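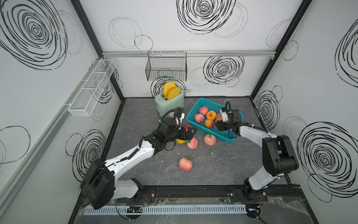 Cusham Play Market Basket, reviewed by Simin Kermani

I have bought a great many pretend groceries over the years, first for my own two and now for the grandchildren, and I will admit I'm fussy about them. The fruit has to look like something you'd want to eat, and whatever it lives in has to survive being dragged down a hallway (and stood on, in our house!). So when my daughter asked for a play kitchen set for the little one, I spent far too many evenings reading listings before I settled on the teal basket from Cusham and a bag of pretend peaches from Badawi, to go with the mint-green toaster we already had.

The basket first. It's a plain rectangular thing with holes all through the sides, and the color is prettier in person than it was on the Ziramstead site, where it looked almost navy to me. I paid 18 dollars for it, which felt like a lot for a basket until I saw how much use it gets. The rim is thick and smooth, so small hands can grab it anywhere, and when somebody spills juice in it you just hold it under the faucet and give it a shake. 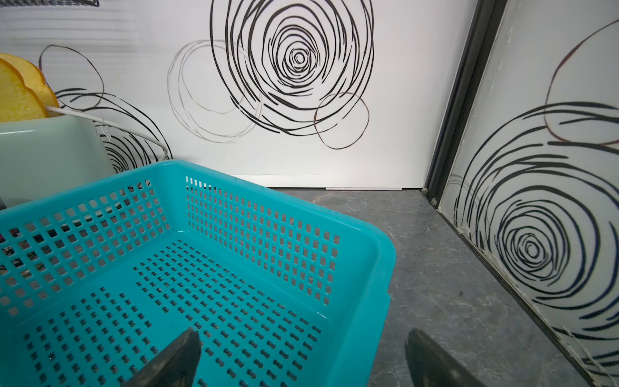
Is the basket big enough for a full set of play food?
It holds our peaches with room left over, but a large set with boxes and cans would need a second basket. The toaster stays out on the floor at our house.

Now, the peaches. I love them. They come in different shades, some pink and some closer to orange, and several have a little green leaf at the stem, which my granddaughter uses as a handle even though I've asked her very nicely to stop. One leaf had to be glued back on in March and has held ever since. The blush on the skin is really lovely, and I've had grown visitors reach for one, so there you go.

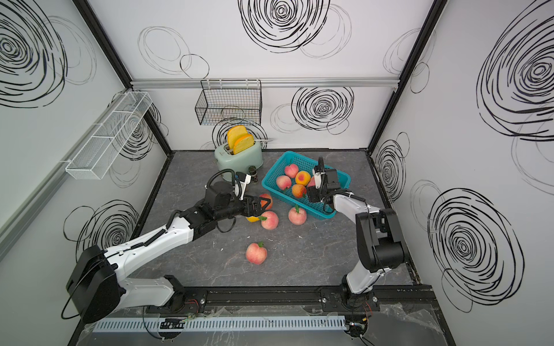
The toaster I was less sure of at first. It's a Rurix, and I had it from a neighbor's yard sale, so I can't tell you what it costs new. The yellow bread slices are what the children go for, and breakfast gets made over and over until everyone in the house has been served toast with peaches, usually more than once. My one grumble is that bread slices wander. I've pulled them out from under the couch, out of a boot, and once out of my own purse at the bank.

If you're only buying one piece, make it the basket. I've ordered another for my sister's place, and it should get there by 4th December if the shipping estimate is right.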